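쿠키 안내: 본 사이트는 이용 편의를 위해 쿠키를 사용합니다. 계속 이용하시면 쿠키 사용에 동의하는 것으로 간주합니다. [동의] [설정]

네라 주민 라운지, 5월부터 다시 문 연다
소파는 새로 사지 않고 그대로 쓰기로

공유 183 댓글 4

겨우내 닫혀 있던 네라 공동주택 1층 주민 라운지가 5월 다시 문을 연다. 관리사무소는 벽 도색과 조명 교체를 마쳤으며 가구 배치도 거의 끝났다고 밝혔다. 개방 시간은 오전 10시부터 저녁 8시까지다.

이번 정비에서 가장 말이 많았던 것은 소파였다. 라운지 안쪽 벽에 놓인 3인용 소파는 베이지색과 금빛이 섞인 다마스크 천에 갈색 꽃무늬가 반복되는 제품으로, 입주 초기부터 쓰던 것이다. 지난해 가을 설문에서는 무늬가 오래돼 보이니 단색 소파로 바꾸자는 의견과 앉기 편하니 두자는 의견이 함께 나왔다. 설문에는 277세대가 답했고, 소파를 유지하자는 쪽이 조금 더 많았다.

관리사무소는 교체 대신 수선을 택했다. 작업은 인근 가구 수선점 카붐이 맡았다. 등받이 쿠션 속을 보충하고 좌방석의 꺼진 부분을 손봤으며, 천은 갈지 않았다. 같은 무늬의 원단을 구하기 어렵고, 한쪽만 다른 천을 대면 눈에 띈다는 것이 수선점의 설명이었다. 같은 천으로 된 작은 쿠션도 버리지 않고 속만 바꿔 소파에 다시 올렸다.

라운지 정비를 맡은 인테리어 담당 슈펀 탐 씨는 "소파 무늬가 강한 편이라 벽은 아무것도 칠하지 않은 것처럼 보이게 하고 싶었다"고 말했다. 이전 벽은 연한 노란색이었고 아랫부분에 띠 벽지가 둘러져 있었다. 띠 벽지를 떼어 내고 전체를 흰색으로 칠하는 데 이틀이 걸렸다. 탐 씨는 흰색 견본을 여러 장 붙여 놓고 아침과 저녁에 번갈아 확인한 뒤 색을 정했다고 한다.

소파 위쪽에는 그림 한 점이 걸렸다. 초록 잎이 빽빽한 가운데 분홍과 빨강, 보라가 점점이 찍혀 있어 인상파풍 정원 그림을 떠올리게 한다. 장식이 많은 은빛 도금 느낌의 액자에 들어 있다. 그림은 주민이 이사를 나가며 기증한 것으로, 그동안 지하 창고에 보관돼 있었다. 작가와 제작 연도는 확인되지 않았다. 기증 당시 남긴 메모에는 '거실에 걸어 두던 것'이라고만 적혀 있다.

그림을 거는 높이를 두고도 의견이 갈렸다. 처음에는 소파 등받이 바로 위에 걸 계획이었으나, 앉은 사람의 머리가 액자에 닿을 수 있다는 지적이 나와 더 높은 위치로 옮겼다. 못 자국은 도색 마무리 때 메웠다.

소파 왼쪽 뒤에는 짙은 색 화병에 붉은 가지를 꽂아 두었다. 물을 갈아야 하는 생화는 관리가 어렵다는 의견에 따라 당분간 꽃은 들이지 않기로 했다. 베이지색 발받침도 소파 왼쪽 끝 벽 쪽에 두었다. 필요한 사람은 꺼내 쓰고 다시 벽 쪽으로 넣어 두면 된다.

비용은 소파 수선과 도색, 조명을 합쳐 약 2000달러가 들었다. 전액 공용시설 적립금에서 나갔으며 관리비 인상은 없다. 당초 함께 검토했던 커피 기계 설치는 배수 문제로 미뤄졌다. 관리사무소는 하반기에 다시 견적을 받아 보겠다고 했다.

이용 규칙도 일부 바뀐다. 음료는 뚜껑이 있는 컵만 가져올 수 있고 음식물은 반입할 수 없다. 소파에 반려동물을 올리는 것도 금지된다. 라운지 전체를 빌리는 모임은 한 번에 2시간까지이고, 신청은 관리사무소 창구나 게시판 옆 신청서로 받는다. 같은 세대가 한 달에 두 번 넘게 빌릴 수는 없다. 대관 중에도 우편함 쪽 통로는 비워 두어야 한다.

필리 거리 쪽 출입문은 개방 첫 주 동안 닫아 두고 아칸다 공원 쪽 문만 연다. 필리 거리 쪽 문의 경첩을 교체하는 작업이 남아 있다. 유모차나 휠체어를 이용하는 주민은 공원 쪽 경사로로 들어오면 된다. 작업이 길어지면 1층 게시판에 따로 공지한다.

라운지에 있던 책장은 2층 복도로 옮겨졌다. 빌려 간 책은 2층 반납함에 넣으면 된다. 예전 라운지 탁자 2개는 필요한 세대에 무료로 나눠 줄 예정이며, 희망자는 관리사무소에 호수를 남기면 된다. 신청이 여럿이면 추첨한다.

동네 소식을 메일로 받아 보세요. 이메일 주소를 입력하고 구독을 누르면 매달 한 번 보내 드립니다. [구독하기]

댓글 4

창가자리
소파 안 버려서 다행이에요. 단색으로 바꾸자는 쪽에 표 던졌는데 흰 벽에 두니까 또 괜찮을 것 같네요.

504호
커피 기계는 작년에도 하반기라고 하지 않았나요? 배수 공사 견적이 얼마였는지도 같이 알려 주세요.

목련
탁자 크기가 어떻게 되나요? 접이식이면 신청하고 싶습니다.

밤산책
저녁 8시면 퇴근하고 가기엔 빠듯합니다. 한 시간만 늘려 주시면 좋겠어요. 그림은 누가 기증하신 건지 몰라도 잘 보겠습니다.
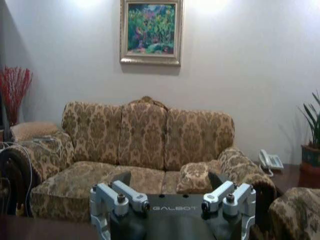 꽃무늬 다마스크 소파와 흰 벽에 걸린 그림. 네라 주민 라운지.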